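Pralik Steam Cleaner for Fabric Flowers and Small Textiles
User Guide, Section 4: Preparing, Steaming and Drying

Please read this section fully before you fill the tank for the first time. Section 3 explains how to put the hose and the nozzle together. If the nozzle is still loose, go back to Section 3 first.

4.1 What you need

The Pralik unit with hose and narrow nozzle
Distilled water
A soft brush with long hair (a clean make-up brush is also good)
A white cotton cloth
A standing rack or a heavy bottle to hold the stem
A heat glove for the hand which does not hold the nozzle

The glove is not in the box. Any kitchen glove with fingers can be used. A mitten without fingers is not practical, as you must hold thin stems.

4.2 Filling the tank

1. Be sure that the plug is out of the wall.
2. Turn the cap slowly to the left. If you hear air going out, stop and wait until the sound is finished.
3. Pour the water with the small cup. The tank holds 1000 ml up to the upper line. Do not fill higher than the line.
4. Close the cap by hand until you feel the click. Do not use pliers.
5. Wipe any drops from the outside of the unit.

CAUTION: Never open the cap while the green lamp is on. The water inside is close to 100 degrees Celsius and the steam comes out upward, into the face.

NOTE: Tap water is possible in an emergency, but in Flimville and Brestard the water is very hard and leaves white points on dark fabric. Please empty the tank the same day if you used tap water.

4.3 Removing dust before steam

Steam on a dusty petal makes the dust into mud, and this mud goes into the thread. Dry cleaning comes first, always.

1. Hold the flower with the head down over a sheet of paper.
2. Tap the stem with one finger. Turn the flower a little and tap again.
3. Brush each petal from the center to the outside. Do not brush back.
4. Between close petals, use only the tip of the brush.
5. Throw away the paper with the dust before you go on. Do not shake it in the same room.

If the petals are glued and one becomes free, put it in an envelope and write on it from which flower it comes. It can be glued again after drying. The glue must be for textile. Hot glue becomes soft again the next time you use steam.

4.4 Color test

Do this test for every color, also when two flowers come from the same shop.

1. Make a corner of the white cloth a little wet.
2. Press it for 20 seconds on the back of a petal, low down, where it is not seen.
3. Look at the cloth in daylight.
4. If the cloth is clean, you may use steam.
5. If there is any color on the cloth, do not use steam on this flower. Use only the brush.

NOTE: Strong red and dark violet give color more often than the light ones. Sajib Akanda of our repair desk advises to test red flowers on two different petals.

4.5 Choosing the steam level

The wheel on the handle has three positions.

Position 1, little steam. For thin petals, for loose edges, and for all flowers that you do not know well.
Position 2, middle steam. For thick fabric with pile, such as velvet type, and for fabric leaves.
Position 3, full steam. For curtains, cushions and table runners only. Never for flowers.

Begin always in position 1, also if you think it is too weak. You can go higher later, but a petal that has lost its form does not come back easily. Thick and thin flowers should not be steamed in one bunch. Take them apart and make two groups.

Fabric rose and artificial hydrangea:
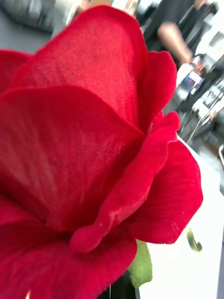
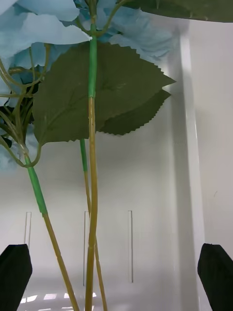
4.6 Steaming

1. Put in the plug and switch on. The red lamp comes on first. Wait for the green lamp.
2. Point the nozzle into the sink and press the trigger until the water drops stop and only steam comes.
3. Fix the stem in the rack. Put the glove on the free hand.
4. Keep the nozzle one hand width away from the flower. Move it slowly and do not stop at one point.
5. Release the trigger. With the brush handle, lift the petals that lie flat.
6. Let the flower rest for one minute. If creases are still there, repeat steps 4 and 5 one time.

CAUTION: Do not direct steam to the place where the head meets the stem. In most flowers there is glue inside, and the head can fall.

CAUTION: Keep children and animals away from the table while the unit is hot. The nozzle stays hot for some time after you switch off.

If drops of water fall on a petal, do not rub. Press the dry part of the white cloth on it and lift the cloth straight up.

4.7 Drying

1. Leave the flower standing in the rack. Do not lay it down.
2. Open a window, but keep the flower out of direct sun.
3. Wait overnight before you put it back in a vase or a box.
4. Do not use a hair dryer. The warm air pushes the petals in one direction and they keep this form.

In September and in other damp months the drying can take longer. Touch the inside petals with a dry finger. If they feel cool, wait more.

4.8 After work

1. Switch off, take out the plug, and let the unit cool for one hour.
2. Open the cap slowly as described in 4.2.
3. Pour out the remaining water. Do not keep water in the tank from one week to the next.
4. Hang the hose without sharp bends. A bend in the hose is the most usual reason for weak steam.
5. Clean the brush with mild soap and dry it with the hair down.

After 100 hours of use, the tank should be cleaned with the Zaki powder, one bag for one full tank. The steps are in Section 6. Do not use vinegar, it damages the seal in the cap.

4.9 Small problems

The green lamp does not come on: check that the tank has water and that the cap has clicked.
Water comes together with the steam: the handle is held too low, or the tank is filled over the line.
The steam smells: empty the tank, fill with fresh water, and steam into the sink for two minutes.
The wheel is hard to turn: let the unit cool and wipe under the wheel with a dry cloth. Do not put oil.

For spare caps and seals please write to So-ying Ng at the Brestard office, and give the number from the plate under the unit.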